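Hunora is looking for a campaign reporting analyst to join the marketing software team at our Okcombe office. The post is full time and permanent.

You will look after the email reports our clients see when they log in to Jikex, our mailing tool. Almost 4000 small firms use it, mostly shops and clubs. They want to know who opened a message, who clicked and who left the list, and at present they have to run three separate reports to find out.
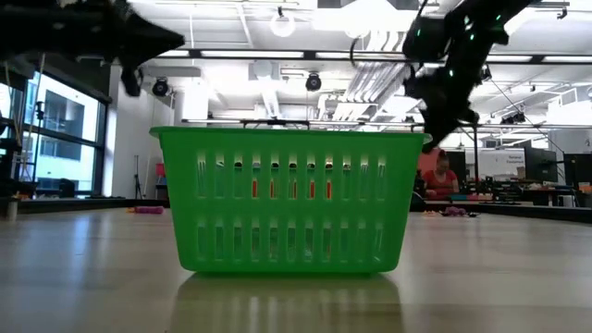 Rhun Parry would like applicants to know that the first few months are mainly tidying up: "The click figures and the sales figures don't use the same time zone. Expect to spend a while on that before you build anything new."

## What you will do

- Merge the open, click and unsubscribe reports into one
- Check figures against the raw sending logs
- Answer client queries passed on by the support desk
- Write short help pages for each new report

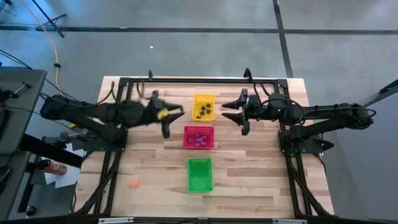
## What we ask for

Good SQL, and some experience with mailing lists of 1000 contacts or more. You should be able to explain a bounce rate to a florist. A degree is not required.

## How to apply

Send a CV and one page on a report you have built or mended to Octavio Figueroa at Hunora. Applications close at noon on the last working day of July. Interviews are held in Okcombe or by video call, and travel costs up to £50 are repaid.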